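Budget pour des pinces à main : par où commencer ?

Bonne nouvelle pour les petites équipes : s'équiper en pinces à main pour enregistrer des gestes coûte bien moins cher qu'un bras complet ! Encore faut-il acheter dans le bon ordre. Je reprends ici la méthode suivie pour le projet Tarar, consacré au rangement de cuisine. 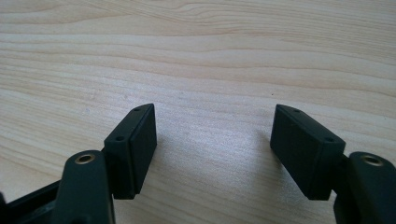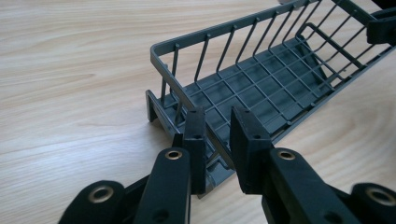
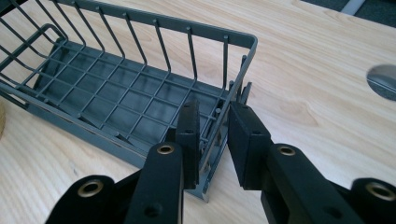 Pince à deux doigts sur table en bois clair : ouverte au-dessus du plateau, puis au bord d'un panier gris, et refermée sur la paroi d'un égouttoir.

Étape 1 – Lister les objets avant les pinces

Notez tout ce que la pince devra saisir, avec l'épaisseur de la zone de prise. Une paroi à barreaux fins et un rebord plein ne demandent pas le même patin, et c'est le patin qui fait grimper la note quand on se trompe. Notre liste tenait en 19 objets. Mesurez au pied à coulisse, c'est vite fait et plutôt amusant.

Étape 2 – Chiffrer une pince complète

Comptez la structure, les patins, la visserie, les bagues des articulations, la caméra et son câble. Chez nous, une pince montée revient à 700 euros. Nous avions demandé deux devis, l'un à Hodidura, l'autre à Rimard : le premier livrait tout assemblé, le second en kit. Nous avons pris le kit (quel plaisir de monter ça soi-même !), mais prévoyez une bonne après-midi par pince et ajoutez ces heures au tableau.

Étape 3 – Prévoir les pièces d'usure

Les patins d'abord, puis les bagues. Commandez 4 paires de patins par pince dès le départ – les frais de port d'une petite commande passée en urgence font mal. Gardez une pince de secours si vous travaillez à plusieurs postes.

Étape 4 – Ne pas oublier la table

Le poste de travail passe souvent à la trappe. Il faut un plateau stable, assez grand pour poser l'objet en biais et tourner autour, un passage pour les câbles et un éclairage régulier. Une table de bureau d'occasion convient très bien. Côté objets, achetez les égouttoirs et les paniers en double : un modèle retiré du catalogue en cours de projet oblige à tout reprendre.

Étape 5 – Étaler les achats

Une seule pince le premier mois, avec les objets les plus pénibles à saisir. Le reste de la commande part ensuite, une fois les patins validés. Pour Tarar, cela nous a menés à 11 semaines entre le premier devis et le dernier colis, stockage compris. Nous suivons les dépenses dans Wuvov, mais un simple tableur suffit : une ligne par pièce, le délai annoncé, le délai réel.

Dernier point, demandez les fichiers des patins au fournisseur avant de signer. Rimard les fournit avec le kit, Hodidura les facture à part.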